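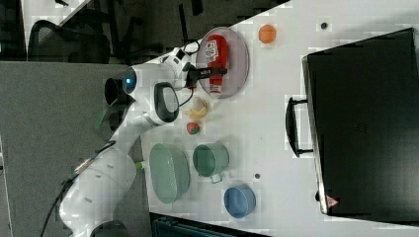
Getting the last of the sauce out

Stand the bottle on its cap in the fridge door overnight. If it is still clinging in the morning, add a teaspoon of vinegar, put the cap back on and shake. The thinned sauce is fine in a stew or baked beans.

Wipe the nozzle with hot water once a week. Dried sauce round the cap is the usual cause of a bottle that spurts.

Keeping strawberries

Do not wash them until you want to eat them. Line a shallow tub with kitchen paper, lay the fruit in one layer and leave the lid slightly open. Take out any soft ones every 24 hours.

For berries that are past their best, weigh out 100 g, add a spoonful of sugar and simmer for 8 minutes. It will keep for a few days in a clean jar.
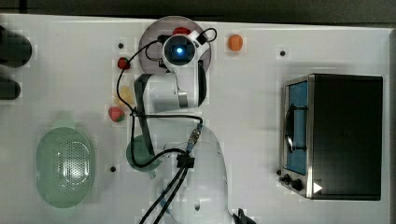

Strawberry beside a round plate.

Bananas and other fruit

Bananas bring on ripening in whatever sits next to them, so give them their own hook or bowl. Once the skins have gone brown, peel them, cut them into chunks and freeze on a tray before bagging. Frozen with the skin on, they are a nuisance to peel.

Soon-im So of Clemgate wrote in to say she freezes hers in bags of 8 chunks, enough for one smoothie. 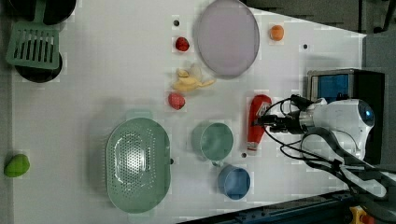 Label the bag with the month. By September last year we had three bags in our freezer with no date on any of them, and all three went into one very large banana loaf.

Slotted spatulas

Soak in warm soapy water straight after use, then run an old toothbrush along each slot. Hang to dry.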